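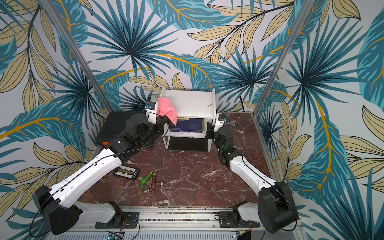
Please put the stop button rule first this time, Vanderleia Evangelista wrote under the old version, because people skim and it was sitting down at step nine. Fair enough! It's step 1 now.

Home Guides Arms Downloads Forum
228 shares 2 comments

Section 4. Before you run the two arms together

I wrote this for the Flirkow bench setup, but most of it carries over to any pair of small arms on a shared rail. Set aside a quiet half hour the first time you go through it.

1. Find the stop button and press it. Both arms should lose drive. If only one does, quit there and go back to the wiring in Section 2.

2. Release the button and check that nothing moves until you hit Enable. An arm that wakes up by itself is a fault, and I don't care how small the twitch is.

3. Open the Muriithi panel and set the speed cap to 200 mm/s on each arm. You have to set it twice (yes, I've asked them for one box).

CAUTION: The cap resets when you load a new profile. Check it again after every load.

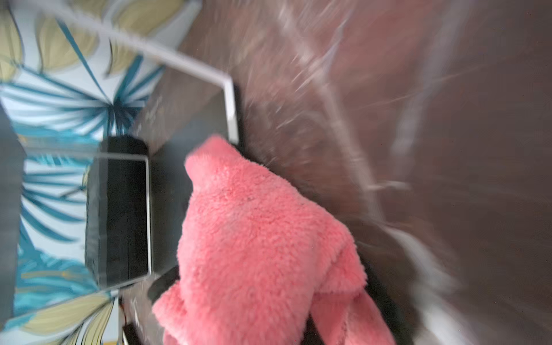
4. Set the grip force low and work up a notch at a time. Soft stuff fools you, since it squashes and the fingers keep closing, so I watch the motor current and stop raising the force once the item stays put through a slow lift.

5. Jog each arm alone through its whole reach, with the other one parked. Keep your hands outside the posts. I mean it, even for "just a second" to nudge something over.

6. Now draw the shared zone, the part of the floor both arms can get to. Only one arm at a time gets permission to go in there, and the other waits outside.
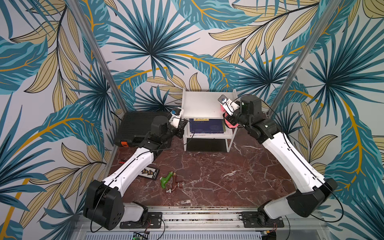

NOTE: Make the zone bigger than feels right. I started with a skinny one in February and the wrists kissed on the second run. The wrist cameras stick out further than the arm model thinks they do.

7. Save the zone under a new name and write the name in the log, along with your initials. The Wurkum logger keeps 730 entries and then starts writing over the oldest, so export it now and then.
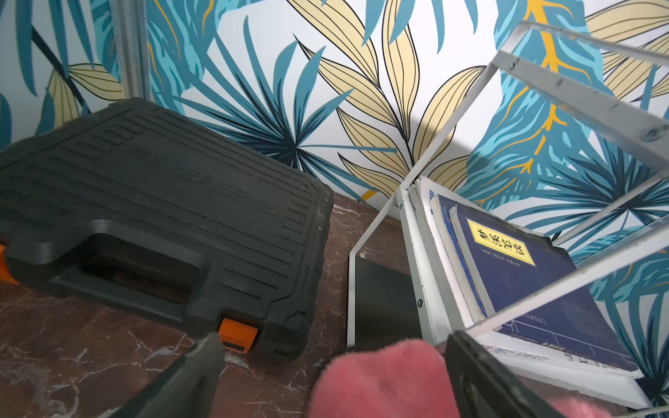

Keep-out boxes come next, and you'll want one for every solid thing that stays in the cell. Measure to the outermost bit, handles and catches included. On a tool case like ours, the orange latch on the front edge is just the sort of thing a fingertip can come down on, so start your box in front of it and take the top from the raised ribs on the lid. Same goes for a rack made of thin bars: box the whole outline, open parts and all.

8. Run the full routine at the capped speed with a finger on the stop button. Then do it again with somebody else on the button.

Last edited 2020-04-17

Related
Section 3: Mounting plates and the rail
Section 5: Wrist camera checks
Swapping Triteck fingers
Exporting your Wurkum log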